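Kitchen and Workshop Tips from the Robot Open Day at Betonari
Posted 27/12/2025 in Kitchen, Workshop, Storage

Betonari, the old concrete works on the edge of Garkenville, opened its doors this month and let people watch two robot arms handle groceries and small household things on a white table. I went for the robots and came home with a page of notes about my own counter. Most of what slows a robot down slows me down too.
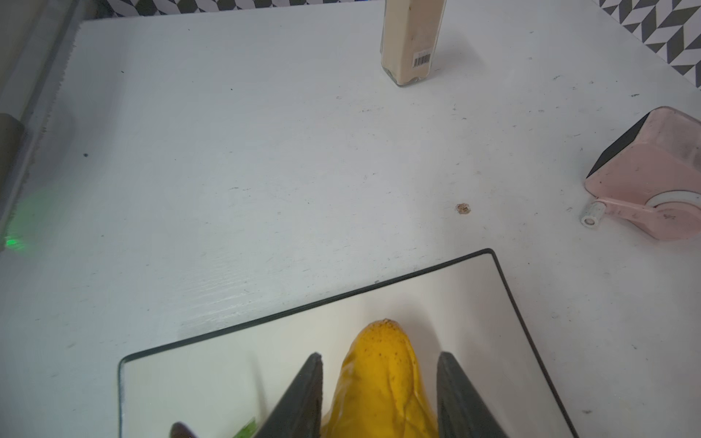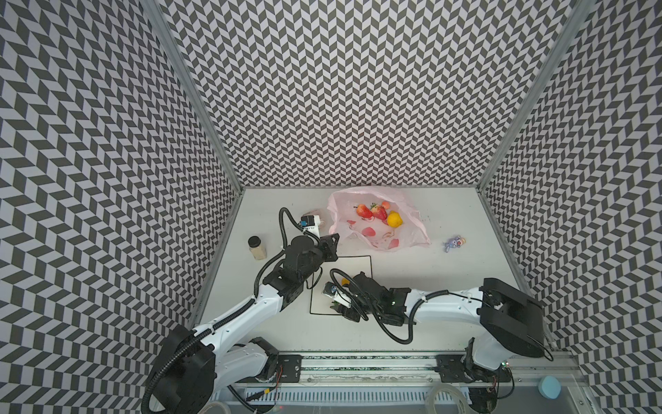
The demonstration was run by Rūta Grīnberga, who works for Graluvia and stood beside the table answering questions for most of the afternoon. She let each job run at its own speed, and one short sorting job took nearly seven minutes. Some visitors drifted off to the coffee urn. I stayed and wrote things down, and the tips that follow are partly hers and partly mine, tried at home since.

Clear the reach first

Before every job she checked that the arms could get to each item without passing over another one. At home I had the kettle in front of the flour and the flour in front of the salt. Stand where you normally stand to cook, put your elbow at your side, and swing your forearm. Whatever you use every day goes inside that swing. Whatever you use once a week goes outside it. My kettle moved to the end of the counter and the salt came forward, and I have left it that way.

Tall things to the back or the side

A full jar is heavier than it looks, and a tall one tips when a sleeve or a cord catches it. Put tall jars and bottles against the wall or at one side, with the low things in front. If a jar has to live near the front, choose a wide one. I moved my rice into a short square tub for this reason.

Mark a landing place

I asked how she kept her starting positions the same from one job to the next, and her answer was tape. I had been leaving my cutting board wherever there was room and then working at an angle all evening. Now two short pieces of masking tape show where its front corners go. Masking tape lifts off a painted or laminate counter cleanly if you replace it every month or so. After longer than that the glue starts to stay behind. A little cooking oil on a paper towel takes it off. Wash the spot with dish soap afterward.

The same trick works on a workbench. I taped an outline for the drill, one for the square and one for the glue bottle, and I can see from the door if something is missing.

Pick up soft fruit by the sides

Ms. Grīnberga spent a while on grip. Too little and the fruit slides, too much and you have a bruise that shows up the next day. Her advice for people was to take round fruit at its widest part and lift straight up before moving sideways. Dragging fruit across a counter scuffs the skin, and a scuff is where mold starts.

Strawberries should be lifted by the leaves, or from underneath with the fingers spread. Leave the tops on until you are ready to eat them. Don't wash them until then either. Lemons keep for weeks in a closed bag in the refrigerator and dry out fast in a bowl on the counter.

Open the bag all the way

Thin plastic bags gave the most trouble of the day, according to her. They fold, they cling, and they move when you pull something out. Lay the bag flat on the counter, open the mouth wide, and take things out one at a time with your other hand holding down an edge. Round things won't roll off and the bag won't tear. It also stops you from throwing away a bag with one small lime still in the corner, which I have done more than once.

Fold the empty bag in thirds and then into a square. I keep mine in a shoebox lid standing on edge in the drawer.

Shiny surfaces

A man near the front asked about glass and mirrors, and she said reflections can make it hard for a camera to judge where a thing sits. I had not thought about it as a household problem, but a polished counter under a bright lamp hides crumbs and small spills in just the same way. Switch the overhead light off and hold a flashlight low, nearly level with the surface. Every crumb throws a shadow. This is also the best way I know to find a dropped screw or the back of an earring.

To clean a small mirror, lay it flat on a towel, use a barely damp microfiber cloth, and go from the center outward. Keep liquid away from the edges. Moisture that gets behind the glass makes the black spots you see on old bathroom mirrors. Dry it with a second cloth before you hang it again.

Give cords some slack

Robot cables need enough length to follow the arm everywhere it goes and not so much that they sweep the table. Check your hand mixer the same way. Plug it in, hold it where the bowl will be, and see if the cord pulls tight or lies across the stove. If it does either one, use a different outlet or move the bowl. In the workshop I hung a hook over the bench so the cord of the sander comes down from above. It cost me 41 cents and has saved me a lot of bad language.

Label the bottom as well as the front

This one is from another visitor, Mrs. Nwosu, who stood next to me and runs a tidier pantry than I do. Beige powders all look alike. She writes the contents and the opening date on a small label stuck to the bottom of the jar, in addition to the one on the front, so the information stays put when the front label gets greasy. For glass jars that go through the dishwasher, use a paint marker and let it dry overnight. To remove an old label, fill the jar with hot tap water, wait until the glass is warm all over, and peel slowly from one corner.

Do one thing, then check

The habit I liked best was a short stop after each item. Ms. Grīnberga calls it looking before the next reach. When I put groceries away now, I empty one bag, look at the counter, and start on the second. The frozen peas have not been left out once this month.

If you want to go

Betonari plans another open day, with the date still to be set. Admission was free. Wear warm shoes, the floor is bare concrete and there are few chairs. Parking is behind the building, and the side door by the loading dock is the one that is unlocked. Children were welcome up to the line on the floor, and the staff were patient about repeating things for them. Bring a pencil and something stiff to write on.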